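How Does a Paper Cup Hold Water?

By Noura Sfeir

If you leave a sheet of notebook paper in a bowl of water, it goes soft and falls apart. A paper cup is made of paper too, but you can fill it with juice and carry it across the room. The paper in a cup has had some extra work done to it.

What paper is made of

Paper is made from very thin threads called fibers. Most of them come from wood. At a paper mill, wood chips are cooked and mashed until they turn into a wet mush called pulp. The pulp is spread over a screen, the water drains away, and the fibers that are left tangle together and dry into a flat sheet.

Water is good at getting in between fibers. It creeps through the tiny gaps and loosens the places where the fibers hold on to each other. That is why a wet paper bag tears so easily.

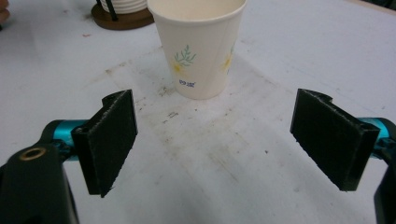

Cup makers start with a thick, stiff kind of paper called paperboard. It is stronger than notebook paper, but it would still leak after a while. It needs a coating.

The waterproof layer

Many paper cups have a very thin layer of plastic on the inside. The plastic is melted and spread over the paperboard before it is cut. When it cools, it sticks tightly to the paper. Water can't get through the plastic, so it never reaches the fibers.

Some older cups were coated with wax. Wax works well for cold drinks, but a hot drink can melt it. Cups made for hot chocolate or soup need a coating that can take the heat.

From flat to round

A cup starts out flat. Printing is done at this stage, because it is much easier to print flowers or stripes on a flat sheet than on a curved one. Then a machine cuts out a shape like a wide, curved fan. That piece becomes the wall of the cup.

The machine wraps the fan around a metal form and presses the two edges together with heat. The heat softens the plastic, and the plastic works like glue. A round piece is sealed in for the bottom. Last of all, the top edge is rolled outward to make the rim.

Run your finger along the rim of a paper cup and you will feel the roll. It makes the cup stiffer, and it is smoother to drink from than a cut edge would be.

Why cups stack

The top of a cup is wider than the bottom. This sloping shape is called a taper. It lets one cup slide down inside the next, so a tall pile of cups takes up only a little more room than a few.

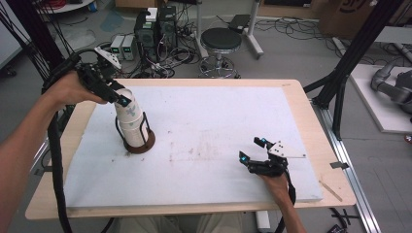
Paper cups stacked in a wire holder.

Straight-sided cups would not fit inside each other. A box that holds 600 tapered cups would hold far fewer straight ones — most of the box would be full of air.

Can paper cups be recycled?

Sometimes. The paper fibers could be used again, but the plastic has to be separated from them first. Some recycling centers have machines for this and some don't. Ask a grown-up to help you look up the rules where you live.

Try it: the leak test

You will need a square of notebook paper, a square of waxed paper, a tray, a spoon, and some water.

1. Lay both squares on the tray.

2. Put one spoonful of water in the middle of each square.
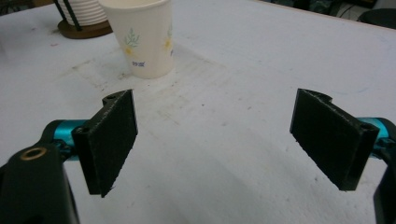 3. Wait six minutes. Try not to bump the tray.

4. Lift each square by its corners and feel underneath. Which one let the water through?

5. Write down what you found. You can repeat the test with a paper towel, a page from an old magazine, or a piece of cereal box.

Words to know

Fiber: a very thin thread. Paper is made of many fibers tangled together.

Pulp: wet, mashed-up wood used to make paper.

Taper: a shape that gets narrower toward one end.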